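Weigh the Food, Not the Promise: Feeding Records in Boarding Kennels

By Delyth Yorath

Most boarding kennels feed dogs by the scoop. The owner writes "two cups, morning and night" on the intake form, a staff member finds a scoop, and the dog gets two of whatever that scoop holds. I think this practice should end. Food for boarded animals should be weighed in grams at every meal, the leftovers should be weighed too, and the owner should get both numbers at pickup.

The problem with the scoop is variance. Kibble differs in density from one recipe to the next, and a heaped cup and a level cup of the same food can be a long way apart. A household usually has one scoop and one or two people using it, so the error is at least steady. A kennel has several scoops, several shifts and a different food in every bin. The error moves around from meal to meal, and there is no way to correct for it afterward.

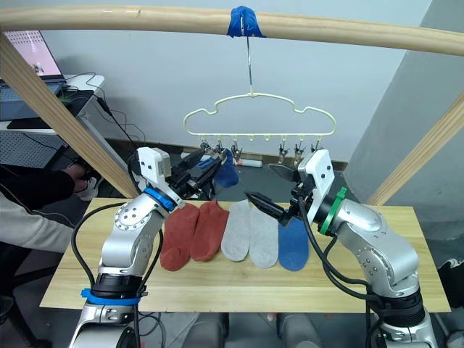 Two robot arms at a wooden tabletop, with a row of socks on the table and a blue sock clipped to the hanger.

Last October I went through the paper records for 73 stays at Pugh, the kennel where I kept the books and covered the early feeds. In 29 of them the feeding line said only "ate" or "ate some." Those words are useless to a veterinarian. If a dog comes home and stops eating, the first question is how much it was eating the week before, and "some" does not answer it.

Elis Hopkin, who managed the north block at the time, disagreed with me then and still does. His position is that a good attendant knows from the look of a bowl whether a dog is off its food, and that a scale takes attention away from the animal. The first half of this is partly true. An experienced attendant will catch a dog that refuses a meal outright. A dog that leaves a small part of every meal for six days is much harder to catch by eye, particularly when three people share the feeding and each of them sees only a third of the bowls.

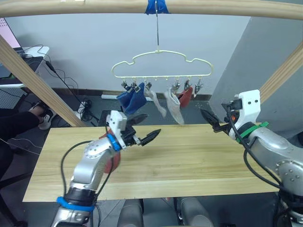
The second half is a matter of layout. At Pugh the scale sat in the office, so weighing meant a walk. We moved it to the shelf over the food bins, set an empty bowl on it, pressed tare and poured. The extra time was small enough that the morning round kept its old finish. Where a kennel has only one scale and a long row of runs, I would weigh the day's meals in advance into lidded tubs marked with the run number. Wet food needs to be done at the time.

Leftovers are where most of the resistance comes from, and I accept that they are awkward. Kibble soaks up water, and a bowl that has been licked and abandoned weighs more than it should. My suggestion is to record the figure anyway and add a "W" if the food is damp. A dog served 300 grams that leaves 90 has a record a vet can use, even if the 90 is a little high.

There is a fair objection about precision. Stuart Mapplebeck wrote to me that kennel dogs burn energy differently from dogs at home, and that a dog needing 2000 calories a day on a farm may need far fewer in a run, so an exact portion is exact about the wrong thing. I agree that the portion may be wrong. A weighed portion can be adjusted by a known amount on day three. An unweighed one can only be made "a bit less."

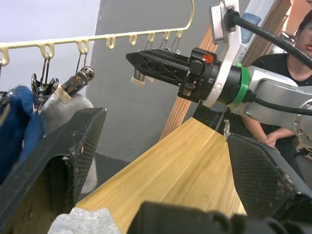

Gripper beside the cream-colored hanger rack and its wire clips.

As for software, I have no strong view. Kostlow has a field for served weight and none for leftovers, which makes it half a tool for this purpose. A ruled sheet on a clipboard does the whole job. It needs columns for run, food, served, left, time and initials, and the sheet should stay with the animal's file after the stay ends.

Owners have a part in this as well. Anyone booking a stay should weigh one normal meal at home before filling in the form, write the number in grams, and send the food in its original bag so the label is available. If the kennel's form asks only for cups, write the grams next to it.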